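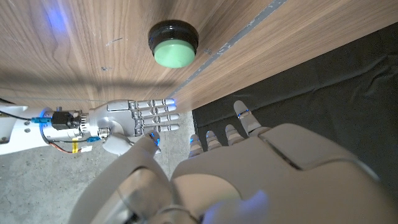
Call for Speakers: Wisdale Tech and Town Evenings

We're looking for six people to speak at our next series of evenings, where folks who work in local tech sit down with city staff, neighbors and anyone else who cares how Wisdale grows. You don't need to be a polished speaker - plenty of our favorite talks have come from people holding a microphone for the first time!

Each talk runs 10 minutes, with plenty of time for questions afterward. This season we'd love to hear about public Wi-Fi, hiring close to home, permits for small firms, and getting older residents online. Speakers receive $300, and we're happy to help with child care or a ride if you need one.

To apply, send a short note on your idea to Roya Shahbazi at the Trurnstead office by 2026-10-15. Finbarr Cronin will call everyone back, whatever we decide.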